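Home Products Planner Docs Downloads Support Contact

Murka Planner for two-arm robots

Last updated: September

Murka is the motion planning software I've been writing and selling (with a lot of help from Reynaldo Soriano, who did the collision checker) for people who have two arms on one robot and want both of them working in the same small space. If you've only got one arm, you can stop reading and go look at Murka Lite, it's cheaper and you'll be happier with it!

So what does it do? You give it a goal for each gripper, or one goal and let it pick the arm, and it gives you back a timed path for both arms together. Together is the part I care about. Plenty of setups plan the left arm, freeze it, then plan the right arm around it, and that's fine on a big table. It falls apart as soon as both hands want to be over the same container. Murka treats the pair as one thing with a lot of joints, and it keeps replanning while the arms move, so if your perception node shifts a target by a finger's width the path bends to follow it and you don't get a full stop and restart.

Picking out of boxes is what most of my customers bought it for, and it's what I test on the most. A nice clean bin with straight sides is easy. A cardboard box is a pain — the flaps stick out at whatever angle they like, the sides give a little, and everything inside is leaning on everything else. Murka has a container mode for this. You mark the opening (four clicks in the viewer, or send it over the API) and the planner builds a soft zone around the rim. Fingers are allowed into the zone slowly, wrists are not allowed in at all unless you say so.
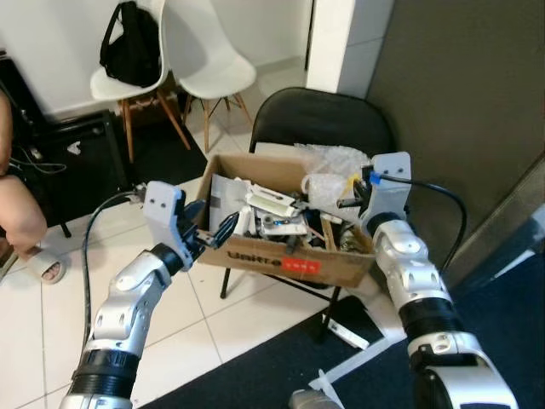

You can change how wide that zone is, and please do, the default is on the careful side. I set it wide on purpose after an early user wrote to tell me that his left arm kept shoving the box away every time the right one went in. With the wider zone the waiting arm hangs back until its turn, or comes in from the other side if there's room. There's a setting called share_policy that decides who goes first. Leave it on auto to start with. If one of your arms has the better gripper, set it to prefer_left or prefer_right and you'll see a lot less dithering.

The other thing people ask me about is stuff that isn't rigid. Bubble wrap, bags, loose sheets. I'll be straight with you, Murka doesn't model any of it. What you can do is tag a region as compressible, and the planner will let the fingers push through it at low speed with the force limit turned down. It works well enough for wrap and packing paper. It does not work for cables, and I'd keep cables marked as solid, including the ones hanging off your own arms! There's a cable sleeve option in the robot description file where you give the loop a thickness and a slack length. It takes a few minutes to fill in and I really wish more people did it.

What's in the download

The planner itself, the viewer, the container mode, and a replay tool that keeps the last 2000 plans so you can scrub back and see why an arm did something silly. Python and C++ bindings both come with it. The perception side is yours to bring: Murka reads point clouds, depth images or plain object poses, and I've written a connector for Kovačević Depth Tools which a good number of you seem to use. The Eltby grasp scorer plugs in too, but that one's still a bit rough and you'll need to set the frame names by hand.

What you need

An ordinary Linux desktop is fine. You don't need a graphics card for planning, though the viewer is smoother with one. The control loop runs at 200 Hz by default and your arm driver has to accept streamed joint positions. If it only takes whole trajectories you can still use Murka, but you lose the replanning, and at that point I'd think hard about whether it's worth your money.

Licenses

One license covers one robot (so both arms) and can be moved between computers 3 times before you need to write to me. Updates are included for as long as I keep making them. Schools get a discount, just send a mail from your school address. The trial is the full thing with nothing locked, it only shuts down the control loop after an hour and you start it again.

Support is me, mostly, and Reynaldo when it's about collisions. We work out of a small office in Welham and we answer mail in the mornings, usually before 11. If something goes wrong, attach the replay file and your robot description file, and tell me which version you're on — it's printed at the bottom left of the viewer.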